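Slide 4. Colour in the Kallstead fit-out. We painted 17 rooms and kept the ceilings plain. Pause here for questions on cost.
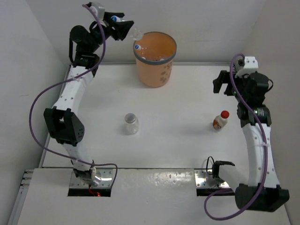
Slide 5. Neutral walls get dull when every surface matches. Fanora wanted white throughout and we talked them down to three rooms. Note the pale gray wall on the left against the white one at the back, a small shift in tone. Purple cable and an orange bucket bring the colour. Mention the Jorier samples, then go to lighting.

Slide 6. Lamps. Seven per floor, warm only.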